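件名: Re: [indie-ml] Flokari「Ding」再発アナログの件

皆様

先日の投稿、興味深く読みました。水を差すようで恐縮ですが、予約ボタンを押す前に少し引っかかったことを書いておきます。引用は必要なところだけ残しました。

> Godwoodから出るFlokariの「Ding」再発盤、もう予約しました?
> 全世界2,000枚限定、オリジナルテープからの新規リマスターだそうです。
> Bileoでの先行試聴も聴きましたが、低音がまるで別物!
> 未発表曲も2曲入るし、これは決定版と言っていいんじゃないでしょうか。
> この盤をきっかけに、彼らの旧譜も一気に再評価されると思います。

まず「オリジナルテープから」。Godwoodの告知文をよく読むと、書いてあるのは「オリジナルマスターに基づく」です。テープとは一言も書いていません。初回盤の時点で既にデジタルのマスターがあったはずで、それに基づいていても文面上は嘘になりません。本当にテープまで戻ったのなら、レーベルはもっと大きな字で書くでしょう。エンジニアの名前もカッティングの場所も、告知のどこにも出てきません。

低音の件。Bileoの試聴音源は私も聴きました。確かに太いです。ただ、手元のCDと音量を揃えて聴き直すと、差はだいぶ縮みました。表題曲のベースは少し前に出ていますが、そのぶんスネアの余韻が潰れて聞こえます。好みの問題と言われればそれまでです。それに、配信の圧縮音源でアナログ盤の音を判断するのは、どちらに転んでも無理があると思います。

未発表の2曲のうち、片方は昔のツアー会場で売っていたカセットのB面と同じ曲ではないでしょうか。題名は違いますが、試聴で流れる冒頭のギターがそっくりです。カセットは400本しか出ていないので知らない人が多いのは当然としても、「未発表」は言い過ぎです。別テイクの可能性もあるので、カセットをお持ちの方がいたら聴き比べてみてください。私のは再生のたびにピッチが揺れるため、あまり当てになりません。

限定2,000枚についても、通し番号が入るのかどうかが書かれていません。Godwoodは前に出した別のバンドの盤でも限定と言っておいて、色違いを「第2版」として追加しました。あの時に慌てて買った身としては、今回も静観です。

最後に旧譜の再評価という話ですが、これが一番疑わしいです。「Ding」だけが妙に売れて、同じ路線を期待した人が次のアルバムで離れていったのは、このリストの古い方ならご記憶でしょう。あの曲の軽さは彼らの中では例外で、ほかは長くて暗い曲ばかりです。私はそちらのほうが好きですが、再発盤から入った人が1stの片面まるごとのドローンに付き合うとは、どうも思えません。Bileoのフォロワーも昨日見たら533人でした。再発の告知が出てこの数字です。

買うなと言いたいわけではありません。ジャケットの印刷が初回に近いなら、それだけで欲しい方もいるでしょう。現物が届いた方は、盤の内周の刻印に何と書いてあるか教えてください。そこにカッティング担当のイニシャルでもあれば、テープの件は私が考え直します。

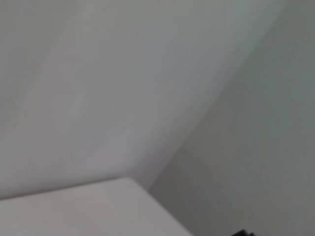
棚橋 郁
indie-ml 過去ログ係

追伸 ログの検索で「Flokari」が引っかからない場合は、片仮名の「フロカリ」でも試してください。初期の投稿はほとんど片仮名表記です。カセットの曲順を書いた投稿もそちらで出ます。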